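How to Do a Water Change Without Buying the Whole Aisle

Most advice on water changes comes from people who sell something that goes in the water. Keep that in mind while you read the back of any bottle. A plain freshwater tank needs a bucket, a hose, a dechlorinator and a little patience.

I'll use my own tank, a 30 gallon with tetras and too many snails. Adjust for yours.

1. Test first. Check nitrate before you touch anything. If it's barely moved since last time, you can probably wait, whatever the calendar on the store wall says.

2. Unplug the heater and the filter. A heater running in open air can crack.

3. Siphon out a quarter of the water. Push the tube into the gravel in the open spots and leave the planted corners alone. Do half the gravel this time and the other half next time.

4. Rinse the filter sponge in the bucket of old tank water. Tap water can kill the bacteria you spent a month growing. The Serrano filter I own came with a leaflet telling me to replace the cartridge every four weeks. I squeeze mine out and put it back, and I've been on the same one since January.

5. Treat the new water. Measure the dechlorinator, and check whether your town uses chloramine, as some products handle it better than others.

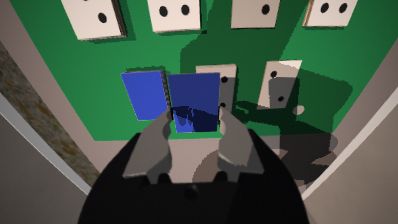

Tostano

6. Match the temperature. Your hand is a poor thermometer. Use a real one in both the bucket and the tank.

7. Pour slowly, over a plate if you have sand. Then plug everything back in and watch that the filter starts.

What about the extras? I tried a bottle of Helau conditioner, which promised "living water." My readings before and after looked the same to me. Saron sells a clarifier I also wouldn't bother with. Cloudiness in a new tank usually clears if you feed less and leave it alone.

Write down your nitrate number and the date. After a few changes you'll have your own schedule.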